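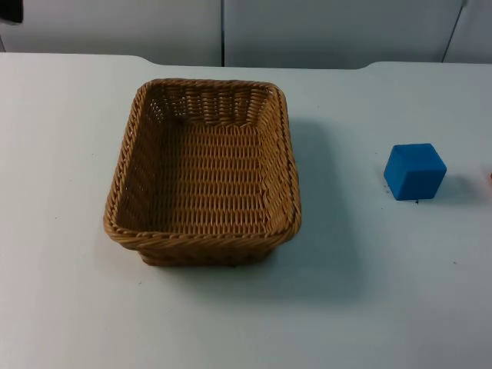 Title slide. Empty wicker basket and blue cube on a white tabletop.

Paying for Air: Dimensional Weight in a Small Shipping Operation
Speaker notes, operations track, afternoon session

Slide 1. Opening

Leave the title up while people find seats. Mention that the slides and the worksheet will be posted after the session, so there is no need to photograph tables.

Scope: parcel shipping of light, bulky goods by small and mid-size sellers. Freight by pallet is priced differently and is left out. International parcels are left out too, except for one remark near the end on customs paperwork.

The material comes from the carton review at Prandine, which sells housewares online and ships from a single building. The catalog had 762 active items at the start of the review. Shipping was the largest cost line after the goods themselves, and it had been growing faster than order volume.

Slide 2. How the charge is worked out

Go slowly here. Part of the room will know it already and part will have only seen the total on the invoice.

A carrier weighs the parcel. It also measures the outside of the parcel, multiplies length by width by height, and divides the result by a number printed in the contract. The answer is the dimensional weight. The charge is based on whichever weight is larger.

The divisor is the term to remember. A larger divisor gives a lower dimensional weight for the same carton. It can differ between services from the same carrier, and between the published rate card and a negotiated contract.

Rounding matters. Some contracts round each side up to the next whole inch before multiplying. Others round only the final figure. On a small carton with all three sides just past the whole inch, rounding each side can push the parcel into the next weight step.

Point out that the measurement is taken at the widest points. A carton with a bulged lid is measured at the bulge. An overfilled poly mailer is measured as if it were a box.

Slide 3. Which goods are affected

Dense goods are usually billed on actual weight. Cast iron pans, books, candles and ceramic tile all fall in this group. A smaller carton does little for the shipping charge on these, though it may reduce breakage.

Light goods with a large outline are billed on size. Lampshades, pillows, planters, baskets, storage bins, wreaths. The seller is paying to move the space inside the item and the space around it.

There is a middle group that changes sides depending on the carton. These are the items worth finding first. A throw blanket in a tight carton bills on actual weight. The same blanket in the next carton size up bills on dimensions. The customer sees no difference between the two.

Ask the room which group most of their catalog falls in. Take a couple of answers and move on.

Slide 4. Sources of wasted volume

Go through these in order. The slide has the short labels only.

Carton range too narrow. Prandine had been buying five stock sizes from Fikau. The sizes had been chosen several years earlier, when the catalog was mostly kitchen textiles. The gap between the middle size and the next one up was very wide, and a large share of orders landed in that gap.

Default carton in the system. Each item record in Gostora, the order software, has a field for the default carton. When a new item was set up in a hurry, the field was often copied from a similar item. Similar in the catalog sense meant same category, which says nothing about size.

Void fill. If a packer is using a large amount of paper or air pillows on a routine order, the carton is too big. Fill use per order is a fair indicator and is easy to track from purchasing records.

Supplier cartons. Goods that arrive in a retail box and are then placed in a shipping carton carry two layers of empty space. Some retail boxes are strong enough to ship alone with a label. Test before deciding.

Orders with mixed items. The system added up item volumes and picked a carton from the total. That works for sand. Rigid items with odd outlines do not pack to their total volume, so packers overrode the suggestion, almost always upward.

Slide 5. Measuring the catalog

The unglamorous section and the one that took the longest.

Item dimensions in the catalog were product dimensions taken from supplier sheets. They were written for shoppers. Handles were left off in some records and included in others. Round items had a diameter and no note on whether the rim was included.

Remeasure every item in the state in which it ships, including any bag, sleeve or tissue. Use the longest outside dimension on each axis. For anything with a flared rim, measure at the rim. For anything flexible, decide on a standard amount of hand pressure and write it down, or two people will get two results.

Record the weight at the same time, on a scale that has been checked.

Record three more fields while the item is in hand: whether it nests, whether it can be compressed, and whether it can hold other items. The last one is the field most catalogs lack. Its use is covered on the next slide.

Suggest working by sales rank. Remeasuring a discontinued napkin ring before the best-selling bin is a poor use of a morning.

Slide 6. Nesting and filling

A rigid open container has usable space in it. If the order also contains small items that will not be harmed, they can ride inside. The carton is then sized for the container alone.

Conditions: the inner item has to be wrapped so it cannot rub the container, and it has to be fixed so it does not travel. The packing slip should say that there is an item inside. Before that line was added, customer service received claims for missing items that were sitting in the bottom of a bin under the paper.

Nesting is the other case. Two containers of graded size ship in one carton with a sheet of tissue between them. Straight-sided designs do not nest at equal size. Tapered designs do, to a degree that depends on the taper and the rim thickness. Buyers can ask for taper when commissioning a new line. At Prandine the buyers had never been told that it affected the shipping charge, and it is now a line on the product brief.

Rim clearance is the limit on how tight the carton can go. With woven goods, the rim and corners take the load if the carton is squeezed. Leave enough room for a corner pad and no more.

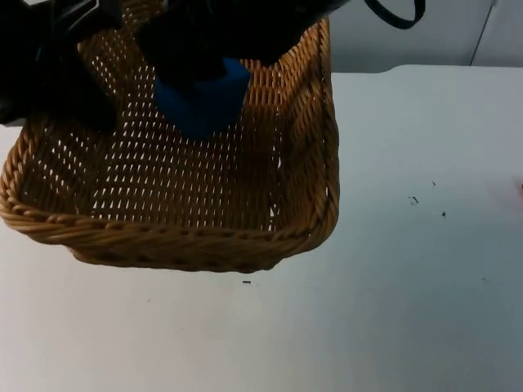

Slide 7. Changing the carton range

Start from order data. Take a few months of shipped orders, compute the smallest workable outline for each, and group them. October through December should be handled separately if the business has a holiday peak, as the order mix is different.

More carton sizes means a better fit, up to a point. Each extra size takes floor space at the packing bench, adds a purchase minimum, and gives the packer one more option to choose wrongly. Adding sizes where orders cluster has most of the benefit.

Multi-depth cartons are worth a mention. These have score lines at several heights so the walls can be cut and folded down. They take longer to close. For a low-volume item they can replace several stock sizes.

Board strength should be reviewed at the same time. A smaller carton with less void fill passes more load to the contents. Fikau supplied samples in a heavier grade, and the review ended up using it on the largest size only.

Slide 8. The contract

The divisor is negotiable more often than people assume. Bring shipping history to the discussion, broken out by dimensional weight and actual weight. A carrier cannot respond usefully to a general complaint about cost.

Cordeiro, the regional carrier used in this case, kept its base rates where they were but agreed to a higher divisor on ground service. For a seller of dense goods that change would have been worthless. For housewares it was worth more than a modest cut in the base rate.

Read the surcharge pages. Long parcels, parcels over a girth limit, and parcels not fully enclosed in corrugated board may each carry a flat fee. The fee can be larger than the entire saving from a better carton.

Check billed dimensions against your own. Automated measurement is generally good but loose tape, a flapping label pouch or a bulge will be included. Disputes have a deadline, and it is in the contract.

Slide 9. At the packing bench

The suggested carton should appear on the pick ticket, with the carton code in large type. Packers may override it but should enter a reason from a short list. Read the reasons every week at first. Many of the overrides at Prandine traced back to a wrong item dimension, and fixing the record cleared them.

Put the most-used cartons at waist height. If the correct size is on the bottom shelf and the next size up is within reach, the data will show it.

Do not set a speed target during the changeover.

Slide 10. What to track

Ratio of billed weight to actual weight, by item category. Void fill purchased per order shipped. Override rate. Damage claims, which should be watched on the same page as the savings.

International remark: customs forms ask for actual weight. Billed weight on the form causes queries.

Slide 11. Questions

Likely questions, with short answers.

Do poly mailers avoid the problem? For soft goods, largely yes. For rigid goods, no.

Is it worth doing for a very small catalog? Yes, and the measuring takes an afternoon.

Can the order software do the carton selection? Gostora can, provided the item records are right. Refer back to slide 5.

What about returns? Customers reuse the original carton if it survives opening. Ask for tear strips that leave the flaps intact. Return labels are billed by the same formula, so an oversized carton is charged in both directions.

Leave the worksheet link on screen.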